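The Munden bench is where we gather examples for the Brisley model, which is learning to work inside desktop computers. Each example is one short run by the arm, 30 seconds at most. We have nearly 700 so far. The pictures come from the April set.
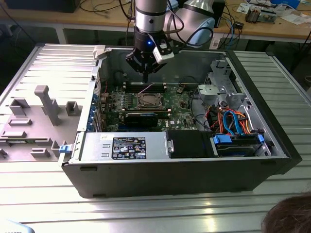 Gripper pointed down toward the motherboard, tower on its side.
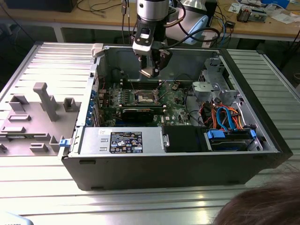 A pale beige pad between the fingers — the CPU socket is exposed.
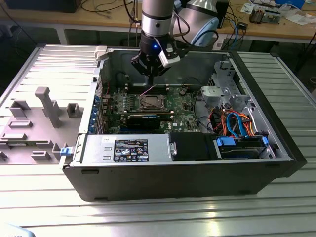 Over the board again. The blue SATA cable curves through the bundle on the right.

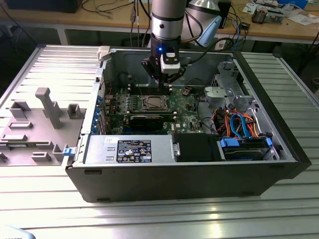

Fingers just above the row of memory slots.

## How runs are kept

Zdislava Murín labels every run with a start pose, a target and a result. Failed runs stay in the set under their own tag. Runs with a dropped sensor reading are removed before training.

The next batch moves to the Ramer bench and adds 2 more case models. Labels will use the same format.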